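Plirkanstead bench notes, March
Sourdough starter / flour trial, wk 3 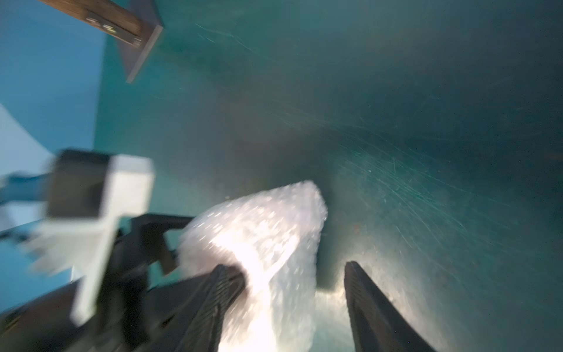

Picking up from Sunday. Jar A (rye) doubled by the time I came in, jar B (plain white) still sulking. Same as last week. Smell on B is nail polish remover, so it's hungry. Moved B to twice a day feeds and shifted it off the windowsill, too cold there at night.

Feeds this morning, all by weight, equal parts starter, flour, water:
A - rye, fine
B - white, thin, runny on top, stirred the liquid back in
C - half and half, best of the lot, domed, nice bubbles down the side of the glass

Justinas, if you're reading this, please write the time when you feed them. "Fed" with a tick is no use to me. Also the rubber band on C was moved down and I don't know if that was the new level or if it just slipped.

Dough test with C. 1,000 g Ashworth white, 700 water, 200 starter, 20 salt. Mixed by hand, left it 40 min before the salt went in. Sticky for the first two folds then came together alright. Third fold it held its shape in the tub. Should of stopped at four folds, did five, tore the skin a bit.

Weight of the big loaf out of the oven 1,629 g. Not sure I believe that. Scale was jumping around again, the low battery light comes and goes. Re-weighed after lunch and got something different but didn't write it down, sorry. Take the number with salt until we've changed the batteries.

Crust good. Crumb tight at the bottom, big holes near the top, so probably underproofed, or my shaping, or both. Flavor milder than I wanted. Justinas liked it, but he had it with a lot of butter.

Oven: lid on first half, lid off second half. Back left corner still runs hot. Turned the loaf when the lid came off and it evened out. Bottom a touch too dark, next time put the spare tray on the shelf underneath.

Nostero flour came. Much thirstier than Ashworth. Small test dough at the same water felt like putty, added 15 g more and it was still stiff. Need to do that properly, one change at a time, and not at the end of the day when I'm trying to get out the door. Sack is under the bench, top folded over and clipped. Keep it clipped, we had moths last spring and I'm not doing that again.

Trindeo order: asked for two more proofing baskets and a dough scraper. The order page lost my basket twice. Went through in the end I think, no email yet.

Tommorow
- feed all 3 first thing, note time AND room temp
- batteries for scale
- cold proof overnight with C, same recipe, out of the fridge at 9
- if B is still flat, bin half and give it a spoon of rye
- wash the cloths, they're stiff as boards

Question for whoever is in next: does anyone have a thermometer that reads right? Mine and the wall one are 3 degrees apart and I've been writing down mine.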